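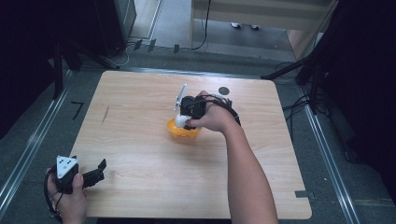 By Ekow Fiadzo and Norbert Mészáros
Updated April 2025

Findska: household recipes from Jisedstead, transcribed

Findska is a collection of 507 recipes copied from home notebooks, loose cards and the backs of envelopes kept by families in and near Jisedstead. Each recipe has a plain text transcription and a row in a table with the ingredients split out. The scans are not part of the download. Several families agreed to share the words but not the handwriting, and we decided to treat everyone the same way.

The collection was made for people who study how home cooks write instructions down. It can also be used for cooking, with some care. See "Known problems" before baking anything from it.

What you get

recipes.csv has one row per recipe. ingredients.csv has one row per ingredient line, linked by recipe_id. The text folder has one plain text file per recipe, named by the same ID. Everything is UTF-8 with Unix line endings. The CSV files are comma separated and every text field is quoted.

Fields in recipes.csv

recipe_id – a letter for the household and a number for the recipe. Letters do not run in any useful order.
title – as written. If the writer gave no title, the field is empty. We did not make titles up.
category – one of bread, cake, egg dish, soup, meat, fish, vegetable, preserve, other. Assigned by us.
period – a 20-year span where we could work one out, otherwise "unknown". Most are unknown.
hand – "single" or "several", depending on whether later notes in a different handwriting appear on the same page.
notes – anything we thought a reader would want, such as a missing corner or a second page that never turned up.

Fields in ingredients.csv

recipe_id, line_number, quantity_written, unit_written, item_written, item_standard, unit_standard.

The three "written" fields keep the spelling of the original. The two "standard" fields are ours. For example, "oleo", "marg" and "margerine" all become "margarine" in item_standard. Butter stays butter. Where a writer put "fat" with nothing else, it stays "fat".

Quantities are not converted. A cup in one notebook is a measuring cup and in another it is a particular teacup, and in at least two notebooks it is plainly both. We left unit_standard empty whenever we could not tell.

Transcription rules

Each recipe was typed by one of us and checked by the other against the page. Line breaks follow the original. Underlining is marked with underscores at both ends of the word. Crossed-out text is kept inside double square brackets if it could be read and replaced with [illegible] if it could not. Later additions go inside curly brackets at the point where they appear on the page, so a recipe that says "bake till done {45 min is too long}" has two writers in it or one writer who came back.

Spelling mistakes stay in. So do sums in the margin when they have to do with the recipe, which usually means someone was doubling it. Phone numbers, addresses and shopping lists that happened to share a page were left out.

Eggs

Eggs get their own section since they caused the most arguments. Most writers give a plain number. A few give "eggs to bind" or "eggs if you have them". Sizes are almost never stated, and where a recipe does state one it is in the notes field. "Whites" and "yolks" are separate values in item_standard. When a recipe uses whole eggs but separates them in the method, the ingredient row says "egg" and the method is left to speak for itself. In earlier versions we split those into two rows each, and that threw off any count of eggs per recipe. If you have work based on the older table, please redo the egg rows.

Permissions

Every household signed a form agreeing to the release of its recipes as text. Family names inside titles were changed to initials unless the household asked us to keep them. A title like "Aunt L.'s dumplings" is therefore our edit and not how it stands on the card. Any household can ask for its recipes to be taken out, and we will do that in the next version.

Known problems

Oven temperatures are often missing. "Moderate oven" is common, and we have not put a number on it.

Preserves are included as a record of what people wrote. Some of the canning times are shorter than current safety advice. Do not follow them.

The soup category is thin. People told us they never wrote soups down.

Household H is overrepresented in cakes. One notebook from that household was kept for selling at the Flurside market, and quantities in it run much larger than in the rest. Filter on the notes field for "market" if this matters to your work.

Two recipes for mustard pickle are nearly identical and come from different households. We checked, and both are real entries.

The period field should not be used for statistics. We worked it out from brand names, paper and what relatives told us, and relatives disagreed.

Changes in this version

Egg rows rebuilt as described above. "Shortening" and "lard" are no longer merged. Nine spelling errors that were ours, and not the writers', have been fixed. The category "supper" is gone and its recipes were moved to meat, fish or other.

Next version

We plan to release it in September, with the Besnard notebooks added if the typing is finished. These are mostly breads and include several pages in French, which will be transcribed but not translated.

License and citation

Free to use and share for any noncommercial purpose with credit. Please cite as: Fiadzo, E. and Mészáros, N., Findska household recipes. Corrections are welcome, and it helps to include the recipe_id and the line number.

Related

Flurside market price boards, transcribed
A word list for kitchen measures
How we read faded pencil
Permission form for households (blank)

Get a short email when a new version is out. Enter your address to subscribe. You can unsubscribe at any time.

Contact | Terms of use | © Findska | Back to top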